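Kleine Elektronik sauber halten: Tipps für Küche, Schreibtisch und Werkbank

Ich heiße Teemu Vainio und wohne seit vielen Jahren in Deutschland. Auf dieser Seite sammle ich Haushaltstipps, die ich selbst ausprobiert habe. Diesmal geht es um die kleinen Geräte, die wir jeden Tag in der Hand haben und fast nie putzen: Kopfhörer, Fernbedienung, Tastatur, Küchenwaage. Meine Frau sagt, dass ich damit übertreibe. Vielleicht hat sie recht, aber unsere Fernbedienung ist jetzt dreizehn Jahre alt und alle Tasten gehen noch.

Was man braucht

Für fast alle Arbeiten reicht eine kleine Schachtel mit diesen Dingen:
zwei Mikrofasertücher, eines für feucht und eines für trocken
Wattestäbchen, am besten solche mit spitzem Ende
ein weicher Pinsel, 2 cm breit, der noch nie Farbe gesehen hat
Isopropanol aus der Apotheke, eine Flasche mit 200 ml
Zahnstocher aus Holz
eine alte, weiche Zahnbürste

Ich bewahre alles in einer Blechdose von Saarela auf, in der früher Kekse waren. Die Flasche mit Isopropanol steht natürlich extra und für Kinder nicht erreichbar. Beim Arbeiten mache ich das Fenster auf, und Kerzen oder Zigaretten haben in der Nähe nichts zu suchen.

Fernbedienung

Zuerst die Batterien herausnehmen. Dann die Fernbedienung umdrehen und leicht auf die flache Hand klopfen, damit die Krümel herausfallen. Mit dem trockenen Pinsel zwischen den Tasten bürsten, danach ein Wattestäbchen mit wenig Alkohol befeuchten und rund um jede Taste gehen. Aufgedruckte Zahlen nicht stark reiben, sie können verschwinden. Bei meinem alten Radio von Oltik ist mir das mit der Zwei und der Fünf passiert.

Wenn im Batteriefach weiße Krusten sind, ziehe ich Handschuhe an und tupfe sie mit einem Wattestäbchen und einem Tropfen Essig ab. Danach mit Alkohol nachwischen und eine Nacht offen liegen lassen.

Kopfhörer und Ladeetui

Die kleinen Ohrhörer sammeln Ohrenschmalz, und das Ladeetui sammelt alles, was in der Hosentasche lebt. Einmal im Monat nehme ich die Silikonaufsätze ab und wasche sie in lauwarmem Wasser mit einem Tropfen Spülmittel. Sie müssen ganz trocken sein, bevor man sie wieder aufsetzt. Das Gitter bürste ich mit der trockenen Zahnbürste und halte dabei die Öffnung nach unten, sonst fällt der Schmutz hinein.

Für das Etui klappt man den Deckel ganz auf und nimmt beide Hörer heraus. In die zwei Mulden kommt nur ein trockenes Wattestäbchen. Die Kontakte am Boden sind empfindlich, also bitte kein Metall, auch keine Nadel. Den Rand vom Deckel und das Scharnier reinigt man mit dem Zahnstocher, um den man ein wenig Watte gewickelt hat. Auf weißem Kunststoff sieht man jede graue Linie, dafür sieht man auch gleich, wo man noch einmal gehen muss.
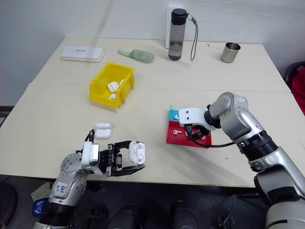
Tastatur

Den Stecker ziehen oder die Tastatur ausschalten. Dann umdrehen, über der Spüle schütteln und mit dem Pinsel in einer Richtung bürsten. Druckluft aus der Dose geht auch, aber nur in kurzen Stößen und mit der Dose aufrecht. Wer Kaffee verschüttet hat, soll sofort den Strom trennen, die Tastatur auf ein Handtuch legen, mit den Tasten nach unten, und lange warten. Bei süßem Kaffee hilft das Warten leider wenig.

Küchenwaage

Mehl und Zucker kriechen unter die Platte, und dann zeigt die Waage falsch an. Unsere ist von Binier, und die Platte kann man abheben. Darunter wische ich mit einem fast trockenen Tuch. Zur Kontrolle stelle ich eine ungeöffnete Packung Zucker darauf und schreibe das Ergebnis mit Bleistift auf ein Stück Klebeband an der Unterseite. Beim nächsten Putzen sieht man, ob sich etwas geändert hat.

Kabel

Klebrige Kabel mit einem feuchten Tuch und Spülmittel abziehen, immer vom Stecker weg und nie unter Spannung. Zum Aufrollen nehme ich Klettband, von der Rolle geschnitten. Gummiringe werden nach zwei Sommern hart und kleben am Kabel fest.

Im September kommt der Teil über Lampen und Steckdosenleisten. Fragen dazu kann man mir gern vorher schreiben.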